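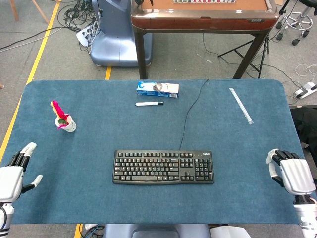

Page last changed: August, 16:40

Visit to the Prenuseck Records Center, Gilterton

Members of the Clokedthorpe Library Service visited the Prenuseck Records Center in August to see how a larger institution moves its paper catalog onto a searchable system. The visit was arranged by Senyo Aidoo, head of local collections, and hosted by Nkrumah Annan, the Center's cataloging manager.

The party was received at 9:30 a.m. and taken first to the intake room. Parish registers, rate books and business ledgers are checked there for mold and loose bindings before they go any further. Items that fail the check are held in a separate store with its own air supply. The store had 181 volumes in it at the time of the visit, most of them from the Nartey mill deposit.

Mr. Annan then explained the order of work. The old card catalog is typed in by hand, one drawer at a time, and each entry is read back against the card by a second member of staff. Scanning the cards was tried and given up, as many of them carry three or four layers of penciled corrections. Of the 1,338 ledgers on the list, 413 now have a full entry. Staff change places between typing and checking every hour.

The discussion of place names was of particular use to our service. The Center keeps the spelling found in the record and adds the modern form in a second field - a practice that Clokedthorpe has followed only in part. Mr. Annan provided a copy of the Center's style sheet, which runs to 3 pages and is shorter than our own.

After lunch the party toured the strong rooms and the public reading room. Readers order material at a single desk, and requests made before noon are filled the same day. Mr. Aidoo asked about the cost of longer opening hours, and figures are to be sent to him.

The style sheet is available from the local collections office on request. A return visit by Prenuseck staff is being arranged.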